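3 min read

Plated, polished and oversold

Another month, another fistful of messages about the Kavitz tea service. Lot 76 went for $3,000 before premium, and a few of you want to know whether the set in Gran's sideboard is suddenly worth the same. Probably not, sorry.

I went to the viewing with Flora Munro, who has handled far more plate than I have. The catalogue called the service "sterling, provincial, maker's mark rubbed". Rubbed is a generous word. On the teapot there was one struck shape near the handle that could have been a lion, a thistle or a dent. The sugar bowl had nothing. The cream jug had a coppery blush along the foot rim, and I have never met solid silver that went pink with wear.

The auctioneer, Gillespie Swanson, says the set was tested before the sale. Tested how, and on which piece? I asked twice and was told the vendor was "very comfortable". A scratch test on a spoon tells you about the spoon.

Then there's the weight. The listing gives 1,211 grams for the teapot, which sounds impressive until you remember that a weight says nothing about what the metal is. The handle was filled as well, and I'd like to know whether that was allowed for – Flora thought not.

None of this proves the set is plate. It may be perfectly good silver with a bad history of polishing. But a buyer paying that sort of money deserves a clear hallmark or a written assay, and this one got an adjective.
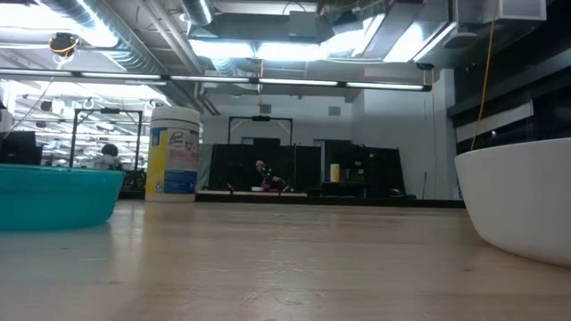 Bowls and a canister of Lysol wipes on a wooden tabletop.

If you're bidding in August, ask for the test results in writing and look at the high points for colour: rims, feet, the edges of any chasing. Kenta Hosoda still has six loupes left from the members' order, so email him if you want one. And if a dealer tells you the marks have simply been polished away, ask what he'd pay for it himself.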